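Diver (manipulation method)

Diver is a method for training two-armed robots to handle slender, flexible objects that must be placed into narrow openings. It was developed by Firouzeh Najafi and Derek Holroyd at the Nallusby laboratory and first described in a technical report dated 5/5/18. The method is a form of imitation learning in which a policy trained on teleoperated demonstrations is corrected by further demonstrations that begin from states close to failure. Its standard test is flower arranging, in which cut stems are picked up from a table and stood in bottles or vases.

Background

Earlier work on insertion dealt mainly with rigid parts, such as pegs and connectors, whose shape is known in advance and does not change when they are gripped. A cut stem behaves differently. It bends under its own weight, the heavy end is usually the one furthest from the opening, and leaves catch on the rim or on neighbouring stems. Too firm a grip crushes the stem and too light a grip lets it rotate between the fingers. Najafi had worked on cable routing before joining the laboratory, and the first version of Diver was a modification of her cable controller. It was abandoned in February when it proved unable to cope with leaves, which the controller treated as part of the stem's centreline.

Method

Training takes place in two stages. In the first, an operator controls both arms and carries out the whole task, from grasp to release. The laboratory's original set held 900 demonstrations of this type. A policy is then trained to predict short sequences of joint positions from colour camera views and the current arm positions. No depth sensing is used, and no model of the flower is supplied.

In the second stage the policy is run until its own estimate of uncertainty passes a threshold. The arms stop, the state is recorded, and the operator takes over and completes the task from that point. Holroyd named these recordings "dives", from which the method takes its name. The first report used 300 of them. They are weighted more heavily than ordinary demonstrations during retraining, with the weight lowered gradually so that the policy does not learn to approach difficult states on purpose – a fault seen in early trials, where the arm would hover beside the vase and wait.

The two arms are not assigned fixed roles. Either may hold a stem or steady a container, and the policy can pass a stem from one gripper to the other when the opening is out of reach or the stem has been grasped too near the bloom.

Test procedure

Tulips were chosen for the standard test. The stems are smooth and fairly thick, the blooms are heavy for their length, and the leaves are broad enough to cause interference. Flowers are laid on a wooden tabletop without a fixed pattern, along with one or more narrow-necked containers.
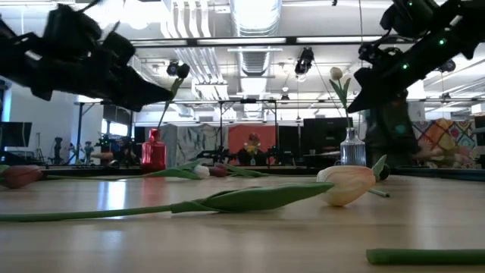 A trial is scored as a success if the stem remains upright in the container for 5 seconds after both grippers have let go and the container has not been tipped over. Petal loss is recorded separately and does not affect the score. Stems that have been visibly bruised are taken out of use, as softened tissue changes the force needed to hold them.

Transparent and coloured glass are both permitted. Clear glass was found to be harder for the policy, which tended to misjudge the height of the rim and release the stem early. Adding views from overhead cameras reduced this error but did not remove it.

Results

The first report gave results for 179 trials on stems not used in training. The policy trained on both stages placed stems more reliably than one trained on complete demonstrations alone, and the difference was largest where a handover was needed. Where the stem could be grasped near its cut end and lowered directly, the two policies performed at much the same level.

Most of the remaining failures came from leaves folding back against the rim. A smaller group arose when a container already held a stem and the second was pushed against it.

Limitations

Diver depends on an operator being present during the second stage, and results vary with that person's skill. Holroyd has noted that dives recorded by inexperienced operators were sometimes worse than none at all. The uncertainty threshold is set by hand for each task, and the authors gave no general rule for choosing it. The method has also been criticized for its slow pace, as the arms pause before nearly every release.

Later work

A group at Fostotcombe repeated the test with dried grasses and reported a similar gain from second-stage data, although brittle stems often broke during handover. The Arabzadeh variant replaces the hand-set threshold with one learned from operator interventions. It needs fewer dives but a longer first stage, and has been applied to paintbrushes and drinking straws as well as flowers.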